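Shalini Prajapati
2 November 2018

Thread on washing and folding printed sports kit, kids' sizes mostly. I do the uniforms for our junior basketball club and get the same messages every season, so it can all live in one place.

1/ Heat is what kills the print. The numerals and lettering on most replica and club tops are a film bonded to polyester. Wash at 30 or cold. The dryer does more damage than the washing machine, so peg it out.

2/ Turn it inside out before it goes in. Zips, Velcro and bra hooks in the same load will lift the corner of a numeral, and once a corner is up it keeps going. Zips closed, Velcro stuck down, hooks in a mesh bag.

3/ Red and white together is the awkward combination. Red body, white sleeves, white trim. First wash on its own, cold, short cycle. Take it out the minute the cycle ends. Sitting damp in the drum in a heap is how you get pink sleeves.

4/ If you already have pink sleeves, don't dry it. Rewash cold with a colour catcher sheet, twice if needed. No chlorine bleach anywhere near it. Oxygen bleach is fine on the white if the care label allows it, but test the red on an inside seam.

5/ Fabric softener: leave it out. It coats the polyester, the fabric stops wicking, and the smell stays in. Half a cup of white vinegar in the softener drawer does the job.

6/ Folding. Lay the top flat on something padded, back facing up, and smooth from the middle out to the hem. The hem is where the wrinkles collect. Sort the sleeves before you fold anything. Shorts get folded first and set to one side.

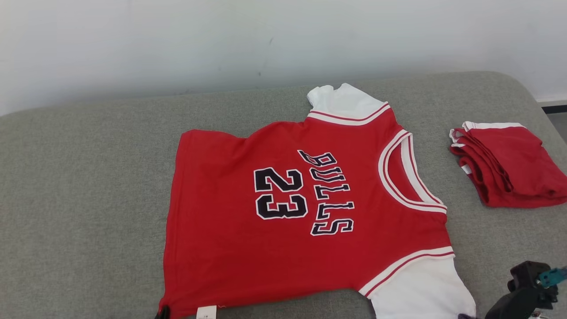 Do you have to iron it before you fold it?

Only if the creases bother you, and then inside out on the lowest setting with a tea towel between the iron and the fabric.

7/ Fold the sides in so the crease lands beside the number and misses the film. A hard crease through a 2 or a 3 will crack along that line by the end of the season. If the print is wide, roll it from the hem up and skip the side folds.

8/ Shorts go inside the folded top as one bundle. Size on a bit of masking tape, stuck to the outside. Take the tape off before it goes to a kid, it leaves gum if it sits through July.

9/ Storage. I use the flat Pallia tubs with the clip lids. Dry, out of the sun, no plastic bags. Nothing heavy on top of the print.

10/ Swing tags and the little plastic fasteners: snip them with scissors. Pulling tears a hole in the knit and you won't see it until it runs.

11/ Will do mouthguard cases and drink bottles another night. The short version is hot water and a bottle brush.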